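Ticket GLT-176
Project: Giltia cell, plate unstacking
Component: perception / grasp planner
Opened by: Tarek Awwad
Opened: Jul 30, 2024
Status: open, workaround in place

Summary
Left arm goes to the rim fine, then planner throws NO_VALID_GRASP and holds. Only with stacked plates. Single plate OK.

Steps
Stack 2 white plates mid table. Start unstack_top from the operator panel. Left arm approaches, stops at pre-grasp, holds until timeout. Right arm is parked the whole time, not part of this.

Expected: one rim grasp on the top plate, lift, place.
Got: hold, then timeout. No motion fault, no joint error.

Log
[planner] target: plate_0 conf 0.91
[planner] rim candidates: 20
[planner] rejected (collision w/ table_plane): 20
[planner] NO_VALID_GRASP, holding
[ctrl] hold timeout 500 ms, state=PAUSED

Notes, first pass
Restarted perception node, same. Restarted everything, same. Swapped to last weeks config, same, so not the config. Checked hand-eye calibration against the March values, offset is tiny, not touching it.

Detector gives me one plate, not two. So the planner thinks it's one plate sitting up in the air, and the table plane fit gets dragged up to meet it. Every rim grasp then "hits the table". At least that's how I read the overlay.

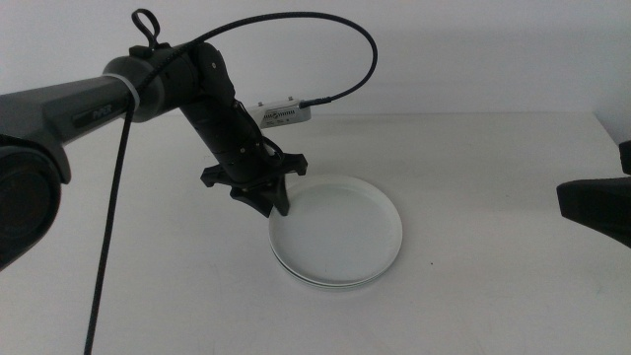 Left arm over the stack, jaw tip at the left rim. Lower plate only shows as a thin second edge.

White plates on white table against a white wall, so depth is thin there to begin with. Point cloud has a hole across the flat part of the top plate and the rim comes back patchy. Table fit uses whatever is left over.

Second pass
Locked the table plane to the saved value (plane_mode: fixed). Candidates survive now, roughly half of them. Arm closes on the rim. But the jaw goes too low and wants to take both plates, bc the height still comes from the merged blob. Better, not fixed.

Tried exposure down two steps. Second rim gets clearer in the color image but the depth is worse. Put it back.

Tried the Urosano segmenter in place of ours. It splits the stack most of the time, then flips back to one plate between updates and the planner replans mid approach. Arm twitches. Stopped it by hand. Would need a hold on the target ID once approach starts – that's a planner change, not perception.

Workaround for now
plane_mode: fixed
max_jaw_depth: set by hand for this plate type, do NOT copy to the bowls job
Run at low speed and keep someone at the stop button.

To do
- latch target ID at start of approach (Tarek)
- take rim height from the color edge instead of the blob top, if we can get the scale right
- try a dark mat under the stack, just to see if the plane fit behaves. Doesn't fix white on white between the plates tho
- ask Nirnareck if their depth filter has a setting for flat shiny stuff, the docs dont say
- add a stacked case to the regression bags, we only have singles in there

Update
Ásgeirsdóttir build is on the same planner branch and has the same table fit code, so they will hit this too when they get to stacks. Linked their ticket. Please don't merge the fixed plane as default – it breaks the tilt table job.

Bag file and overlay dump are in the ticket folder. Leaving this open untill the latch is in.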